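skundolora-sync
README, work in progress

Time alignment and segment tagging for two-handed gripper recordings. Takes the raw wrist video plus the pose log from each side and writes one merged episode folder. Used on the Jolldale kitchen set, should work on anything with the same folder layout.

Status: alignment fine, tagging usable, export to the Lollalier format half done. Dont rely on the export yet.

Install
Python 3.10 or newer. pip install -e . from the repo root. ffmpeg must be on your path.

Run
sync_pair left/ right/ --out merged/
tag_segments merged/ --labels labels.txt

Default window is 200 ms. Anything under 44 ms tends to lock onto noise. Raise it if the clocks were not set before recording.

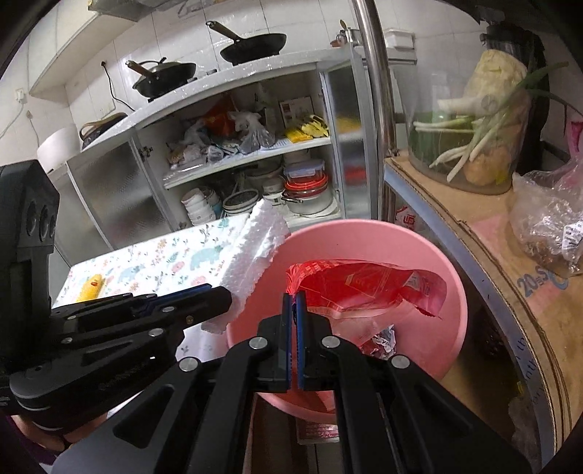
Tagging works on jaw width, not on pixels. A segment opens when the width drops and stays down, closes when it opens again. Trouble is thin stuff. With a red plastic package pinched by its gathered end, the jaws are as good as shut, so width alone reads the same as an empty close. Same for a ragged foam sheet at the very tip of the other gripper. For these set --thin on, which asks the Seol contact model for a second opinion. Slower. Worth it for any tidying or rubbish task.

Each side gets its own segments. There is no joint label, merge them yourself if you need one.

Jolldale numbers
306 episodes in, 47 rejected. Mostly lost tracking on one side, a few with truncated pose logs. Rejects are listed in rejected.csv with the reason code, not deleted.

Known problems
- tag_segments crashes on an empty labels.txt, put at least one line in
- left and right swapped if the folders are symlinks, no idea why
- pose drift near shiny poles and cabinet glass, not corrected, only flagged
- memory use climbs on long episodes, split them first

To do
finish export, tests for --thin, sort out the timezone mess in the logs, proper docs for the reason codes (see codes.txt untill then)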